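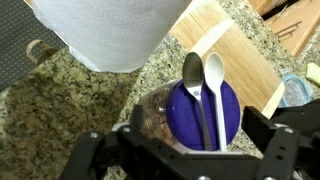 Bonifacio Prieto meint, dass ein kleiner Verein zuerst seine Preise kennen muss und erst danach einen Businessplan schreiben soll. Wir haben es bei Luvirau umgekehrt gemacht und im August dafür bezahlt: Von 1.062 Euro Einnahmen aus den Kursen blieben nach Miete und Material nur 771 Euro übrig - zu wenig für die Beratungsstelle.
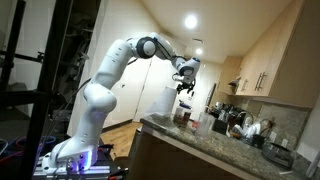 Ab März kostet ein Kurs deshalb 7 Euro mehr, für Mitglieder bleibt der Preis gleich. Wer bei der Kalkulation mithelfen möchte, schreibt bitte an das Büro. Wir suchen noch sechs Personen.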